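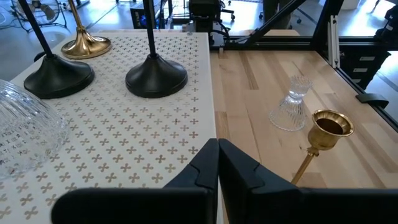 Figure 1. Candle holders at the patterned panel, two of them lying on the wooden tabletop.

3. Planning the equipment budget

When our group first sat down with Ms. Dolan to talk about money, we thought this would be the short chapter of the report (it ended up being the one we rewrote most often!). We had 600 dollars for the whole project on top of the arms, which the lab already owns, and we came in with a wish list that would have eaten that twice over before we got to shipping.

Ruben made the first list. He had put down new finger pads, a spare wrist camera, a second set of cables and a rather lovely selection of household objects from the Keogh catalog, all of them new. Jianguo went through it with a pencil and asked of every line what we would do on the day it broke. That question moved the cables to the top and sent most of the new objects to the bottom, and I think it was the most useful afternoon we spent on planning.

We had settled early on candle holders as our main objects. They come in glass and in metal, thin stems are a fair test for two flat fingers, and secondhand shops are full of them.

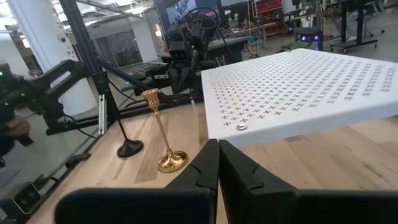
The work table was the other big decision. Girard quoted us for a finished bench with a rail already fitted, and it was a very nice bench, but the delivery date was in August and our course would have been long over by then. Deirdre worked out that we could keep the wooden top we had and spend the money on fasteners and brackets instead, so that is the plan we took to Mr. Hegarty, who signed it the same day with a note asking us to please keep the receipts this time.

The objects came to 32 dollars in the end, which pleased everybody. Cables and finger pads took the largest share, and we put 16 percent of the total aside for breakage, mostly with the glass in mind. The spare camera we left out. If the next group can afford only one thing beyond our list, we would suggest that it be the camera, and that they order it in the first 5 weeks, as the Brorkik supplier is friendly but slow to answer.

The full price list, with the two Hirkberg quotes we turned down, is in Appendix B.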